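Tape outline (surface marking)
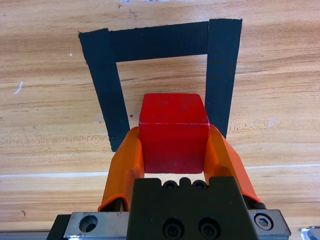
Black tape outline on a wooden tabletop, with a red wooden cube at its open side.

A tape outline is a temporary boundary made by pressing strips of adhesive tape on to a flat surface, usually a table, bench or floor. It shows where an object is to be put down, kept or returned to. Outlines are used in workshops, classrooms, kitchens and stockrooms, and in table-top exercises with blocks. The term covers closed shapes, such as a full square, and open shapes in which one side is left unmarked.

Forms

The closed square or rectangle is the most common form and takes four strips. The open form, also called a bay, takes three: two sides and a bar across the far end. A bay resembles an inverted letter U when seen from its open side. Objects can be slid into it along the surface without crossing the tape, which reduces wear on the strips and avoids catching the lower edge of a block on a raised end.

Corner marks are a third form, made of short L-shaped pieces with no tape between them. They use less material but are harder to see from a low angle. A bay seen from low down or from close by may look like a trapezium even when its sides are parallel, and should be checked with a rule or set square before it is relaid.

Materials

Black tape is preferred on pale or honey-coloured wood for its contrast. On dark surfaces white or yellow is used instead. Cloth tape tears by hand and leaves a slightly ragged end; vinyl tape gives a cleaner edge when cut with a blade but stretches if pulled during laying, and may creep back over several days. Paper masking tape is the easiest to lift and the least durable.

Strongly figured wood can make a thin line difficult to pick out where it runs along the grain. A wider strip is then used, or the outline is turned so that its longest sides cross the grain.

Laying

The surface is wiped and left to dry. The far bar is normally laid first, followed by the two sides, whose ends either butt against the bar or overlap it. Overlapped corners hold better but form a small step. Strips are pressed down from the middle outwards. Air trapped beneath the tape shows as rings or blisters and can often be worked out with a fingernail or the edge of a card.

The space inside is made larger than the object. The clearance depends on the purpose: a storage outline may be close-fitting, while one used for placing exercises leaves bare surface on every side.

Use with blocks

Painted wooden cubes are often paired with tape outlines, as their flat faces make it easy to judge whether they stand square to the strips. Red is a usual choice on light wood. Scuffs and pale specks appear on painted faces with handling and do not affect use.

A handbook by Rutilio Palacios and Maricruz Salinas, issued by the Gandimard workshop school, distinguishes between a block that is "in" (wholly within the strips), "on" (touching tape) and "at the mouth" (overlapping the open side of a bay). The Steltine method uses only the first two terms and treats any block at the mouth as out. Palacios and Salinas recommend relaying an outline after roughly 2000 placements, or sooner if an end has lifted.

Removal

Tape is drawn back slowly at a low angle, along the grain where possible. Residue on sealed wood is removed with warm soapy water or a little vegetable oil. Unsealed wood may keep a paler patch where the tape has shielded it from light.

See also

Floor marking
Shadow board
Building block
Masking tape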